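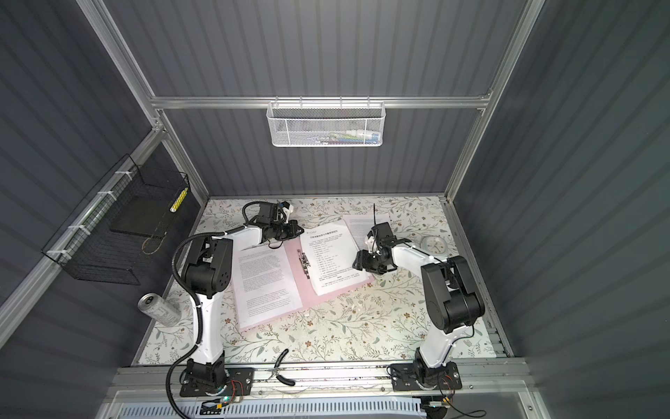 Two-arm page turning -- our student project, help wanted

Posted in: Clubs, classes and competitions

skukero_sam
Mon 13 July
Right, quick one as I have to be out of the lab by six. We're a team of students doing the office task for the Mernovach challenge. Two arms, one ring binder, and the job is: open the binder, take a named page out, put it on the table, close up again. Opening it is fine. Getting ONE page is not fine. We get none, or we get a wad of them.

Grippers are the ordinary two finger sort with the stock white tips. Left arm is meant to hold, right arm is meant to lift the corner. Training from demonstrations, two of us driving. Anyone done thin paper before? Deadline is close enough that I'd rather not rebuild anything.

ploverdale
What do you do with the clip? If it's the sort with a lever then you're asking the arms to do two hard jobs at once. Split it up. Score the page lifting on its own first and leave the clip open by hand.

skukero_sam
Clip is a separate stage in the scoring so we can't skip it on the day. But yes could train them apart. Hadn't thought of that tbh.

gantry_goose
Change the tips. Stock ones are too smooth and too fat for a single sheet. Bit of silicone on the inside, thin, and let it stick out past the end by a hair. We did it for the February round and went from hopeless to mostly ok in an afternoon.

ploverdale
Disagree, sorry. Rubber on the tips is how you get the wad. It grabs everything underneath. Push the page sideways first so it buckles, then pinch the bump. That's how you do it with a thumb when you think about it.

gantry_goose
We never got a wad. We got one page or no page.

ploverdale
On your paper. What weight was it?

gantry_goose
No idea, whatever was in the printer

ploverdale
Well then

marl_and_clay
Before you two start again -- what about the tablecloth? Patterned cloth under paper. Does it slide? We had a cloth down for the Venent task and half our "bad grasps" were the whole binder walking off to the left while the arm pushed at it. Looked like the policy was rubbish. Policy was fine. Cloth was moving.

skukero_sam
Oh no. It might be that. The cloth is in the rules, they swap the background between runs so you can't just learn the table. But nothing says it can't be taped down underneath?? Will check.

marl_and_clay
Tape it. Also check the loose stuff. We were told there'd be clutter on the day so we left a can and some tools lying about in training, same places every time like idiots, and it learned to line up on the can. Moved the can, all over.

skukero_sam
Ours gets moved. Mostly. When we remember

Bernd Heitmann
I helped to judge this task last year so a few remarks. Taping the cloth was permitted then, please read this year's sheet. The pages are normal office paper, printed, and not always in English, so do not rely on reading a heading with something that only knows English. One team lost the whole "find the page" stage in this way. And a torn page is counted as a fail even when it is the right page. Several teams did not know.

skukero_sam
Thank you!! Language is ok, we've been practising with Chinese sheets. Did NOT know about torn pages. We have torn quite a lot of pages.

gantry_goose
How many demos have you got

skukero_sam
2000 give or take on the whole task. The folder says 3709 but that's got all the aborted ones in, somebody was meant to sort them and that somebody is me.

ploverdale
Sort them. Please. If the wad ones are in there you're teaching it to grab a wad.

gantry_goose
ok that I agree with

kettle_wren
Reading along as we're starting the same task at Kleinschmidt next term. Do you drive with both people at once or one person on both arms? Our tutor wants one person for both and I think he's wrong.

skukero_sam
One each. We tried one person on both and it was smoother but slower, everyone got tired after five goes. With two people the arms sort of argue. You can see it in the playback, left one lets go before the right one has got it.

marl_and_clay
Your tutor's right, kettle_wren. Timing between the arms is the whole thing with paper. Tired is fixable, take a break.

kettle_wren
Hmm. Don't tell him

ploverdale
Two people is fine if they count out loud. We did "hold, lift, go" every single time.

skukero_sam
Ok getting thrown out of the room. Plan is: tape cloth (if allowed), sort the demos, try the sideways push on the stock tips, then silicone if that's no good. Not doing both at once or we won't know wich one did it. Will post numbers when we have some.

gantry_goose
do the silicone first

ploverdale
Don't.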